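4.2 Transcription errors in short identifiers

The loan records from the three sites were compared with the shelf audit, and every mismatch was traced back to the entry that produced it. Ollmont and Thongsuk keep their records in the Astetti ledger, where an item is checked out by scanning its square code or, if the scan fails, by typing the printed identifier. Rakomell still uses paper slips that are keyed in at the end of each shift. The combined set holds about 1,300 entries after removal of test records and items withdrawn before the audit. All analysis below is restricted to hand-keyed entries, as scanned entries carry a check value and were rejected at the counter if misread.

Errors fell into two broad types. The first is the familiar slip of the hand, in which a neighboring key is struck or a digit is doubled. These were spread evenly over sites and shifts and are not discussed further. The second type is a reading error, where the typed value is a plausible reading of the label but the wrong one. Transposed digits, dropped leading zeros and inverted characters all belong to this group. Following Sombatkul's earlier coding scheme, an entry was assigned to the second type only when the typed value matched another item on the register or could be produced from the true value by a single change of orientation or order.

Two coders, P. Sombatkul and G. Vukadinović, worked through the mismatches separately. They disagreed on 17 entries, most of which involved leading zeros at Rakomell. The paper slips there have no fixed field width, and a clerk who wrote a bare digit may have dropped the zeros on purpose. These entries were kept in the set but marked as ambiguous, and the rates for Rakomell should be read with that in mind. Removing them does not change the ordering of the sites.

Identifier length had less effect than expected. The registers contain labels of three, five and seven characters, and the longer forms were expected to give more transpositions. They did, but the increase was offset by a check letter in the last position of the seven-character form, which caught most of them at entry. The three-character form has no check letter. Its errors were fewer per entry but more often went through to the ledger, where they remained until the audit. From the point of view of stock control this is the more costly outcome, and a low error rate at the counter should not be taken as evidence of a sound register.

Character set also matters. Under a half turn, 0 and 8 keep their shape in most sans serif faces, 1 comes close to doing so, and 6 and 9 trade places. The remaining digits give forms that a reader will usually reject. An identifier drawn only from the first group can therefore be read in two directions with no signal that anything is wrong, while one that includes a 4 or a 7 tends to correct the reader.

Figure 3. Short identifier and label orientation.
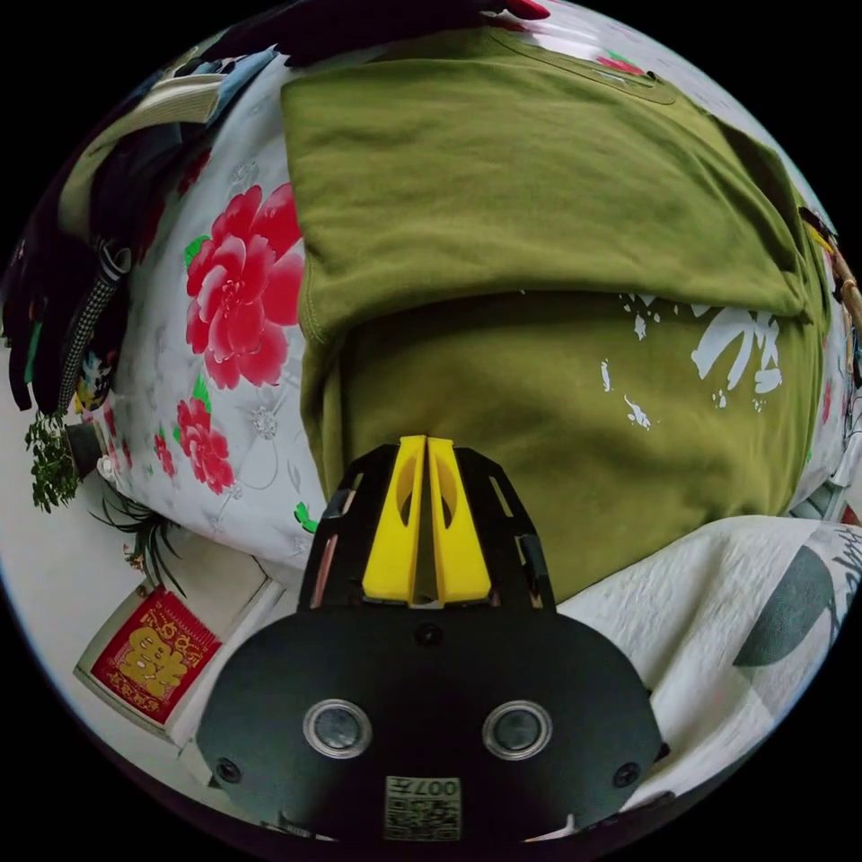 Orientation is set when the label is applied, and none of the three sites had a written rule for it before February. Staff reported placing labels so that they could be read from the position in which the item was being held at the time, which need not be the position in which it is later stored or used. Square codes scan equally well at any angle, so a label of this kind passes its first test whichever way up it goes on. The small pale label at the lower edge of the black plate in Figure 3 shows the result for the printed part: the characters 007 read upside down in this view. A reader who does not turn the item has two zeros that look the same either way and only the 7 to go by. Identifiers with a zero at each end give less help still, and 6 and 9 give none.

Two remedies were considered. A short bar printed under the identifier fixes the reading direction and needs no change to the register, but it takes up height that the smallest label size does not have. Restricting the character set avoids the problem at the source, at the price of relabeling existing stock. Ollmont has adopted the bar for new labels only. The effect of this change falls outside the period covered by the audit.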